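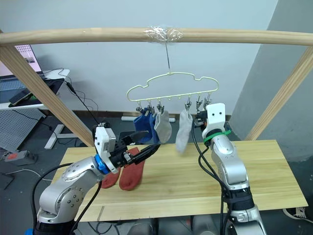 Socks should go up in pairs or not at all, according to Annag Ogilvie, who read my last laundry post and wrote back within the hour. I love that somebody else cares this much! And I've come halfway around to it, at least for the red ones, which I can never find twice in the same week.

So, the clip hanger. I bought mine from Gillthorpe in April and I'm still excited every time I use it. It's shaped like a little cloud, it hooks over a wooden bar, and the clips take a whole crowd of socks in the space of one shirt. I used to drape them over chair backs — blue here, gray there, and one always behind the radiator.

I clip at the cuff, toes down, and start from the left with the blues. Grays come next, and the rust-red ones go toward the right-hand end, where I can spot them from the door.
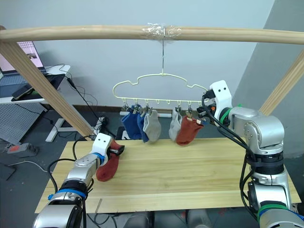 Tape on the bar

A smooth round bar lets a hook slide, and then all your socks end up in one corner. Clear tape wrapped around the middle, right where the hook sits, is my favorite fix. Mine is crumpled and ragged and I don't care one bit (Marama Hollis uses a rubber band, also great).
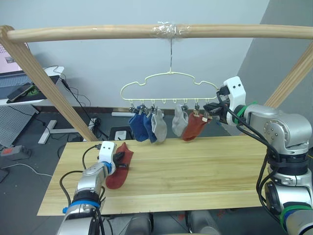

Next up

Mittens! I have a basket of them and 32 clothespins, and I want to see how thick a cuff these little clips can take.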